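Pellow Faculty of Law: In Conversation on Teaching Workplace Mediation
November
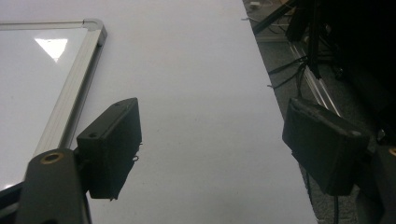 Lionel Kettle would like to know why a law school should teach mediation at all, when most graduates will be asked to argue. He put the matter in writing to the Faculty after the new course was announced, and his letter was the first item raised with the course leader, Nazma Nanayakkara.

"It is a fair question," she said. "Most disputes at work never reach a hearing. A lawyer who has only been trained for the hearing is of limited use to the client in the meantime."

Ms. Nanayakkara joined the Faculty after eight years in practice at Bloxham, where she represented both employers and unions in grievance matters. She was called to the bar late, having first worked in payroll for a bus company, and she credits that job with her interest in the subject. "I saw the same argument over split shifts come back every spring," she said. "The contract language was clear enough. The parties did not trust the people reading it."

The course, Workplace Mediation and Settlement, is open to students in their second year and beyond. It carries five credits and is taught with Tarık Tekin, whose research concerns labor agreements in the port of Ilirden. Students read settlement agreements from which the names have been removed, draft terms of their own and then exchange drafts with another group. Enrollment for the first term stands at 113, and a second section has been added in the late afternoon for part-time students.

Asked whether mediation can be fair when one side holds most of the power, Ms. Nanayakkara did not dismiss the concern. She noted that an employee without a union may accept a poor offer simply to bring the matter to a close. "The mediator cannot fix that alone," she said. "There has to be proper advice before anyone sits down, and a real right to walk away." The reading list includes several writers who hold that certain claims, among them those involving harassment, should not be mediated in private.

Mr. Tekin takes a firmer view on confidentiality. He would prefer that employers above a certain size publish a yearly summary of settled claims – without names or amounts – so that patterns can be seen. Ms. Nanayakkara is not yet persuaded. "We disagree about this in front of the students," she said. "They are expected to disagree with both of us in their papers."

Assessment is by a drafted agreement and a written commentary. There is no final examination. The Faculty will review this arrangement at the end of the academic year.

Ms. Nanayakkara is also preparing a short guide to settlement terms for use by the legal clinic at Plekley, where students in the course may apply for placements in the spring term.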